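Wire goods (household)

Wire goods are household articles formed from metal rod or wire that has been bent, and usually joined at the crossings, into an open structure. The group includes trivets, cooling racks, dish racks, fruit bowls, napkin holders, letter trays, plate stands, hooks and baskets. The term is used in the housewares trade and in museum cataloging. It does not normally cover woven wire mesh, chain, or articles in which wire serves only as a handle or rim reinforcement.

Terminology

In trade usage, "wire" refers to stock supplied in coil, and "rod" to thicker stock supplied in straight lengths. The distinction is loosely applied to finished goods, and an article made of heavy rod is still listed as wirework in most catalogs. "Bent wire" describes pieces shaped from one continuous length. "Welded wire" describes pieces assembled from several. Older inventories also use "wireware," a word now mostly confined to collectors.

Materials

Low-carbon steel is the most common base material. It bends cold without cracking, holds its shape after bending and can be resistance welded without filler metal. Stainless steel is used where the article will stand in water, as in dish racks and sink caddies. It is stiffer and springs back further after bending, so tooling has to overbend it by a larger angle. Aluminum and brass wire are used for lighter or decorative pieces. Copper is now rare except in handmade work.

The thickness of the stock is chosen according to the load and the length of the unsupported span. A trivet that holds a full pot needs heavier rod than a letter tray of the same width. Thicker stock also gives a rounder edge under the hand and leaves a shallower mark on soft surfaces.

Forming

Simple loops are bent around a pin or mandrel. In small workshops this is done by hand on a bending board, a plate with holes for movable pegs. Production work is done on wire benders that feed the stock from a coil, straighten it between rollers and bend it against a rotating tool. The minimum inside radius depends on the diameter and temper of the wire. A radius that is too tight flattens the outside of the curve and may open small cracks, which later appear as rust lines under the coating.

Curved loops have a structural function as well as a decorative one. A straight rod laid on a table gives support along one line only and tends to roll. An arc gives support over an area and resists rolling. Where several loops meet, the joints are spot welded or, in unwelded pieces, held by the spring of the wire itself. Ends are closed, capped or turned under. 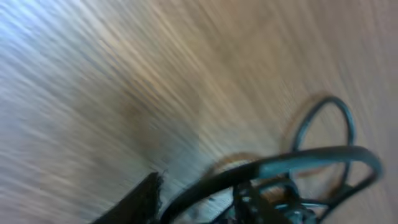 Reading time: 5 min

Finishes

Uncoated steel wire rusts in a kitchen and is almost always finished. The principal finishes are as follows.

Chrome or nickel plating gives a bright, thin, hard surface. It shows scratches little but can peel at weld points if the metal was not cleaned before plating.

Powder coating is applied dry and cured in an oven. It is available in any color, with black, white, gray and dark green shades the most widely sold. The coating is thickest on open curves and thinnest at inside corners, where wear begins.

Vinyl dip coating is thick and soft. It protects dishes and tabletops but hardens with age and is unsuited to hot cookware.

Lacquer and wax are used on brass and on raw steel pieces intended for dry use.

Use on wood surfaces

Wire articles concentrate their weight on narrow lines of contact. On a wooden tabletop or board this can produce faint parallel dents, particularly in softwoods, and dark stains where bare steel meets damp wood containing tannins. Oak is the wood most often affected. Felt pads, silicone feet or a sound coating prevent both. Pieces should be lifted – not slid – when moved across a finished surface, as a small burr at a weld will scratch across the grain.

Heat is a separate matter. A wire trivet keeps a pot clear of the table by the height of its rods or feet, and air passing through the open loops carries heat away. A flat trivet without feet gives only a small gap and is less suitable for cast iron taken directly from an oven.

Care

Plated and powder-coated wire is washed by hand with mild soap and dried at once. Scouring pads remove plating. Chips in a powder coating are cleaned back to sound metal and sealed with enamel; if left, rust travels under the coating and lifts it. Bent loops can generally be straightened by hand once or twice. Repeated bending at the same point hardens the steel and ends in a fracture, usually next to a weld.

Collections and literature

The Haberkorn collection holds 161 pieces of domestic wirework, most of them trivets and egg baskets. The catalog was compiled by Ingeborg Petersen, who sorted the pieces by method of joining and left maker and date as secondary headings. Arvo Lehtinen later proposed a simpler division into continuous, lapped and welded work – the scheme followed in most later lists. The Stukley pattern book, a run of loose sheets with bending diagrams, is the usual source for the names of loop forms. Its pages on plate stands are incomplete.

See also: Trivet; Cooling rack; Resistance welding; Powder coating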